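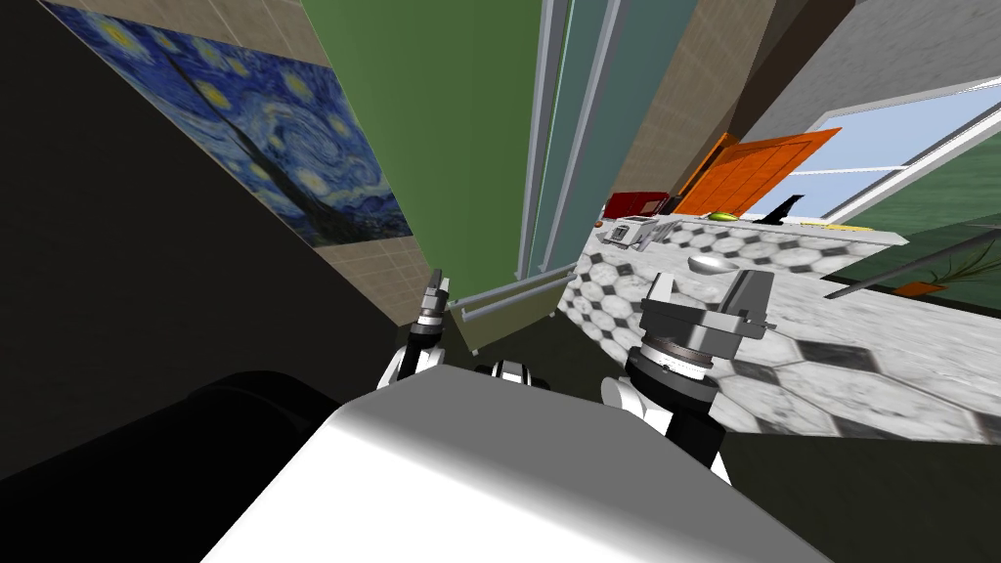 pebbledash: I'd not pay Prenance 200 quid to seal a worktop, sorry. Tub of Fomitetti, old T-shirt, done by teatime.

mugo_mum: Disagree! I did ours myself and the grout by the cooker went yellow inside a month. Four coats as well — four! The Erkik shop in Mugo told me I'd put it on too thick.

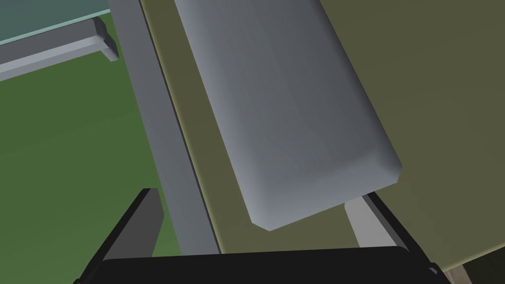 Pale block on olive

pebbledash: Too thick is the whole problem, you want it barely there. Did you wipe off the extra?

mugo_mum: Wiped it, buffed it, swore at it. The tile was fine, I'll give you that, it's only the joints that let me down, so next time I'm masking every single one
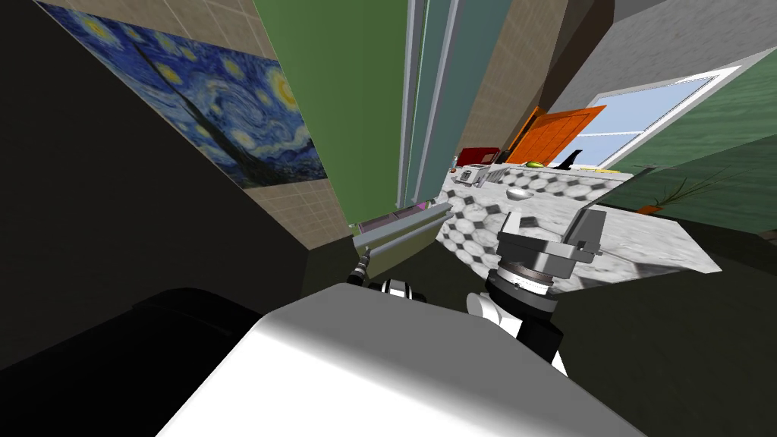
and doing it with the windows open, as the smell hung about till September.

oldspanner19: Masking's a waste of tape. Use a small brush and go slowly. Pebbledash is right about the price though.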